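**Bed linen program opens in Clurkton, with room for 35 more households**

CLURKTON, November 16, 2018 – Overgaard, the home textile workshop in Clurkton, is opening its bed linen program to new households this winter, and we couldn't be happier with how the first round went! More than 100 people wrote to us after the September open house in Omholm, and 66 of them are already sleeping on our sheets.

The program is simple. Each household gets two sets of sheets in one of six earthy colors, uses them for a season, and tells us what they like and what they'd change.
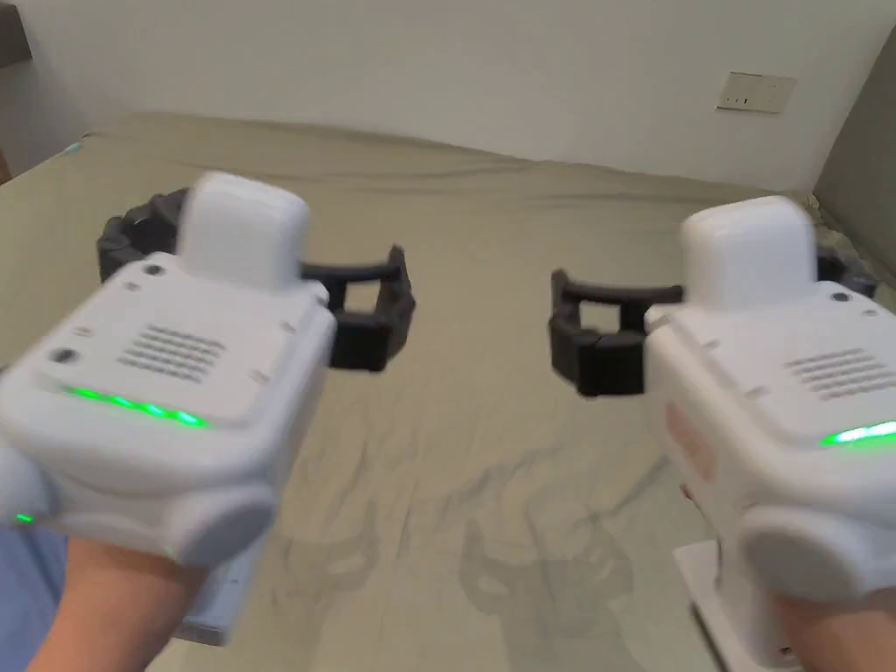 Prodel is the name of the new line, and it is made for people who don't iron. We wanted sheets that could go straight onto the bed, creases and all, and still look like they belong there. The khaki-beige does this especially well – the wrinkles spread across the whole bed and the color stays calm and warm. It was also the shade visitors in Omholm kept coming back to, and we've moved it to the front of the sample book.

Pillowcases come with every set. Duvet covers will follow once we've settled on a closure (buttons are ahead so far, but the ties have some very loyal fans).
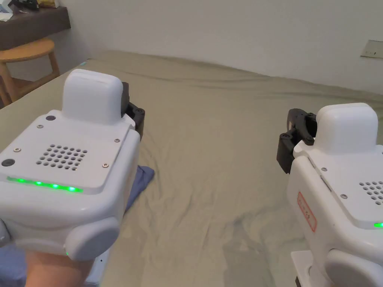

Households can choose a second color for their spare set or stick with one shade throughout. Both sets can be swapped for another size during the first month at no charge.

Sign-up forms are available at the Overgaard shop in Clurkton and at the Omholm market stall. Fabric samples can be mailed on request.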